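Right gripper pose jumps when the second marker comes into view

Posted in Perception and Tracking
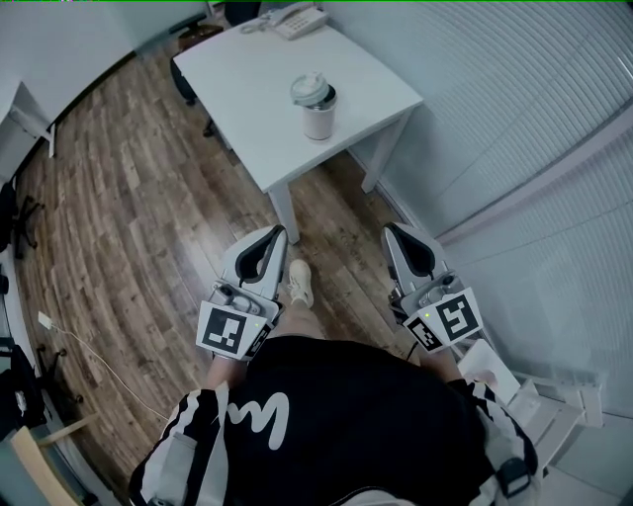
I'm recording two-handed demos with a pair of hand-held grippers and tracking both of them from the head camera with fiducial markers. The left one is fine. The right one has two markers on an angled plate, and the pose I get for it jumps whenever the tracker changes its mind about which marker to use. On the plot it looks like a square wave. The jump is 7 mm when I hold the gripper still and worse when I turn my wrist.

Setup is Bosonico 2 for detection, with the default corner refinement, and then my own script that takes whichever marker has the larger area in pixels and applies a fixed offset to get to the fingertip. I got the offsets from the CAD file. Camera calibration was done with the wide lens model and the residuals looked fine to me.

I have tried a low-pass filter on the output. It hides the jump but adds lag, and then the jaw closes before the hand has arrived at the cup in the replay. I also tried ignoring the smaller marker, but then I lose the right hand completely for part of the reach.

Is there a standard way to do this? I have 3210 episodes recorded already and would like to fix them offline if I can.

Skerkolar

---

Don't pick one marker. Treat both as a single rigid body and solve once with all the corners you have. With one marker visible you have four points, with both you have eight, and the solution moves much less when one drops out. In Bosonico you define this as a bundle in the config file and list the corner positions of each marker in the plate frame.

The other half of your problem is the CAD offsets. Printed plates and stuck-on markers never match the drawing. Hold the gripper so the camera sees both markers well, move it slowly through different angles, and save 70 frames. Then optimize the transform from one marker to the other over all of them with a robust loss. Put that measured transform in the bundle in place of the CAD number. I would expect most of your jump to go away with this step alone.

Make sure the corners go in undistorted with the same lens model you calibrated with. If your script calls the plain pinhole undistort on a wide lens, positions near the middle will look okay and the edges will be off.

You can run all of this on the recorded episodes as long as you kept the raw video. If you only kept the poses, check whether you saved the marker ID with each one. You can correct the fixed offset that way, but you can't get the joint solve back.

Santoso

---

had the same thing, turned up the light and shortened the exposure and it got better. also try bigger markers

Pludeo

---

Agree with the bundle answer. Two things to add from my own logs.

A single small square marker can give two poses that fit the corners nearly equally well, and the solver flips between them. This shows up as a change in rotation, and with a long offset to the fingertip it becomes a position jump too. Print both solutions with their reprojection errors. If the errors are close, keep the one nearer to the previous frame. Your left gripper can do this as well – it may just not have happened at the angles you use.

For the offline pass, replace the low-pass with a smoother that runs forward and backward over the whole episode. You have the future frames, so there's no reason to accept lag. Smooth the rotation as quaternions and check the sign between neighbors first, or you will get a spin in the middle of the reach.

Don't smooth the jaw width with the same settings. Leave it raw until the poses line up, then look at the closing moment in the replay.

tagframe_dev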